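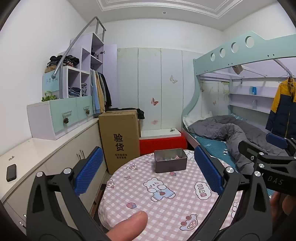
By January they had run out of lab, so the gripper trials moved into the bedroom.

Boglárka Szalai didn't mind one bit. She liked the round table with its pink-and-white checks and its bears and its strawberries, and she liked that the little clouds on the cloth said YEAH, because every time a grasp went well she had something to point at. Her niece slept in the bunk bed at night and wanted a report every morning.

"How many today?" the niece asked, one sock on.

"A lot. The blue pads are up again."

"I like the blue pads."

"So do I, but I'm not supposed to like any of them yet."

There were two sets in the running. The blue ones had a texture you could feel with a thumbnail, and they came from Joltberg. The other set was from Fimden, smooth and gray and softer, and Dudás swore by them. Dudás ran the controller side from the kitchen, with his laptop balanced on the bread bin, and he shouted numbers through the wall.

"Slip on that one!" he shouted now.

"I know, I saw it!"

"It was a big one!"

"I know!"

She opened the black fingers and tried again. What she loved about the hand-held tool (and she had been trying to explain this to her sister for weeks) was that you stopped thinking about it. The first day it was a big awkward thing with bolts on the side. By the fifth day it was where her hand ended. She would reach for her tea with it and have to put it down, laughing, and start over with the hand she was born with.

The job was simple to say. Pick one small piece out of the metal box, lift it clear, set it on the tablecloth, let go. Do it 1000 times with each set of pads, and write down every drop. Hevham wanted the result before they ordered pads for the real arm, the one bolted to a bench two towns over, and they wanted it done by a person first so they could tell a bad pad from a bad program. Boglárka thought this was the smartest thing anyone at Hevham had ever come up with, and she had told them so, twice, in writing.

By four o'clock she was on 778 with the blue.

"You're slowing down," Dudás called.

"I'm being careful!"

"Be careful at the same speed!"

He was right, which annoyed her. If she nursed the pads along, the numbers would come out prettier than the pads were. She shook out her shoulders and went back to the rhythm she had kept since morning. Reach, close, lift. The piece came up at an angle, hanging by one corner between the pads, and she felt it start to turn. With the Fimden pads it would have gone by now. She had done all 1000 of those already and she knew that slide like a step on her own stairs: a soft give, then nothing, then the click on the bottom of the box.

The blue held. The piece turned a little, caught on the texture, and stopped.

"Oh, you beauty," she said.

"What?"

"Come and look at this!"

"I can't, I'm holding the cable in!"

So she stood there by herself, with the tool out in front of her and the piece hanging at its silly angle, and looked at it for much longer than the test sheet allowed. It weighed next to nothing. She could hear the refrigerator and, under that, Dudás humming. She thought about the bench two towns over, and the arm that would do this all day without anybody feeling the turn and the catch, and she wanted very badly to write it down in a way the arm could use.

She set the piece on a strawberry and let go.

"Force trace is weird on that one," Dudás said. "There's a bump, then it goes flat. Do you want me to throw it out?"

"Don't you dare! That bump is the whole thing. That's it catching."

A pause from the kitchen. The humming stopped.

"Huh," he said. "There are more of those. I've been calling them noise."

"How many more?"

"Give me a minute. I need both hands."

She heard the laptop scrape off the bread bin, and a chair, and then a good deal of typing. She picked up her pencil, made a mark on the sheet next to 778, and drew a small cloud around it. Inside she wrote YEAH, for the morning report. Then she opened the fingers and reached into the box for the next one.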